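Speaker notes — "What the hands know"
Tuesday, September 9, 2025
Talk for the small textile firms meeting, Stikemow hall, 25 minutes with questions

Start slowly. Thank the organizers. Say which firm I come from: Fokwood, we sort and repair used clothes and house textiles, then we sell them again or send them for rags.

First point. In our building people have sorted cloth by hand for many years. Last year the management told us that automation will come to the sorting tables. I was on the floor then, I was not yet a team leader, so I remember well how it felt. Half of the people were looking at job advertisements in the break.

Give the numbers here, not later. Before: 400 pieces in one shift for one table. Now, with the new line from Penoden: 472. This is more, but it is not double, and the first brochure was promising double. (Wait for the laugh. If there is no laugh, continue.)

Second point, why cloth is difficult. A box has corners. A cup has a handle. A piece of fabric has a different shape every time you put it down, and it covers what is under it. The machine must decide where is the edge, and is there something below, and will it take one layer or two. Our sorters do this without thinking, and for this reason they could not explain it to the engineers. When we asked them "how do you know?", they said "I feel it."

So the engineers changed the method. They stopped asking for explanations and asked people to do the work with a gripper held in the hand, with a camera on it. You pick up, you put down, again and again, and the robot learns from these examples.

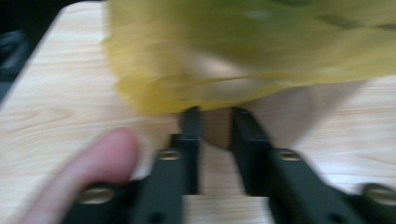

In the first week everybody was slow and a little ashamed. A woman with twenty years at the table could not pick up one pillow case. The fingers know where they are, but two hard jaws know nothing. You have to learn to come from the side and to close later than you want. We made 149 good recordings in that week, and the plan was 242. Nobody was punished for it, and I think this decided much of what came after.

Third point, what changed for the people. Speak here more personally, look up from the paper.

Pay: the hours with the gripper are paid at the higher rate, like training hours. We had to ask for this two times.

Body: less lifting, but more standing still. The wrist gets tired from the gripper. We now change person every 40 minutes — this was proposed by the sorters, the project plan had only one long session.

Pride: mixed. Some are happy that their way of working is kept. One colleague told me she feels she is teaching the person who will take her chair. I do not have a good answer for her and I will not pretend here that I have one.

Fourth point, mistakes we made. We told people too late. We used the word "operator" for everyone, and the sorters hated it. And in August we moved two tables beside the new line without asking, so friends who talked together all day were separated.

If time is short, skip to the Mwaipopo workshop. They started after us and they let the sorters choose which tasks go to the robot first. They chose the dirty and heavy bags. We chose the easy pieces, and those were the ones people liked.

Questions. Probably somebody will ask how many jobs were lost. Answer: none until now, but three people left by themselves and only one was replaced. Say both parts.

Recent talks
Lifting and carrying in small warehouses
How we wrote our first shift agreement
Mwaipopo workshop: one year with a new line
Repair or rags? Deciding at the table
Notes from the Stikemow open day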